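Bücherbus Planel: Der neue Fahrplan ist da

Am Friday-Aushang, nein, am Freitag hing er endlich im Schaukasten neben der Bäckerei: der neue Fahrplan für unseren Bücherbus. Ich bin extra mit dem Rad hingefahren, weil ich wissen wollte, ob unsere Haltestelle noch drauf ist. Ist sie! Und sogar mit einer halben Stunde mehr Zeit zum Stöbern.

Ab März fährt der Bus sechs Orte an, los geht es jeweils in Planel am Marktplatz. Neu dabei ist Ekpo, wo bisher gar nichts hielt und die Leute mit dem Linienbus 112 in die Stadt mussten – mit vollen Taschen kein Vergnügen, ich habe das selbst zwei Jahre lang gemacht. In Stestard bleibt der Bus jetzt 45 Minuten stehen, bisher war nach einer Viertelstunde Schluss, und wer hinten in der Schlange stand, hatte eben Pech.

Ich habe Ngozi Eze angerufen, die den Bus fährt und nebenbei gefühlt jedes Kinderbuch kennt, das drinsteht. Sie freut sich vor allem auf die Vorlesezeit, die es künftig an jeder Haltestelle gibt. „Bei Regen lesen wir drinnen, dann wird es halt eng“, meinte sie und lachte.

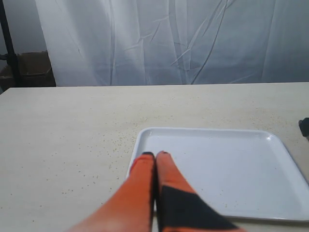
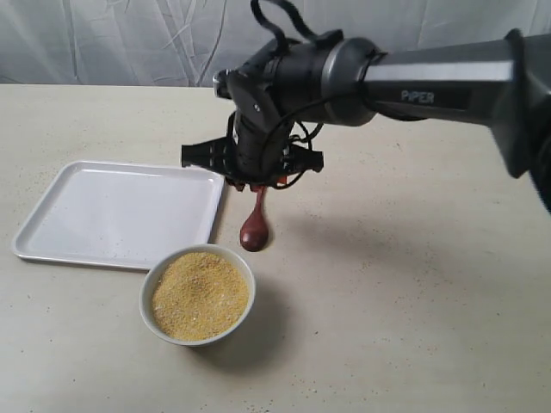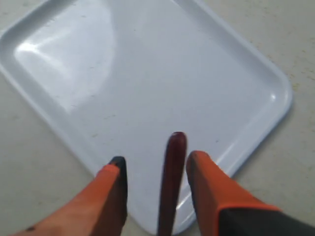

Bezahlt ist das Ganze übrigens erst einmal langfristig: Der Vertrag läuft bis 2036, und das finde ich bei einem so kleinen Angebot schon bemerkenswert. Im letzten Herbst klang das ja noch ganz anders, da war im Gemeinderat von Streichen die Rede. Funmilayo Ojo aus der Bücherei hat damals Unterschriften gesammelt, meine war auch dabei (und die von meiner Mutter, die seit Jahren nur noch Hörbücher ausleiht).

Ein bisschen meckern muss ich trotzdem. Die Abendtour ist gestrichen, und wer bis sechs arbeitet, schaut in den Dörfern weiterhin in die Röhre. Frau Ojo sagt, darüber werde im Sommer noch einmal gesprochen. Ich frage dann wieder nach!

Der Ausweis kostet weiterhin nichts, vorbestellte Bücher kommen auf Wunsch mit dem Bus mit. Den Fahrplan gibt es auf Papier direkt beim Einsteigen oder an der Theke der Bücherei.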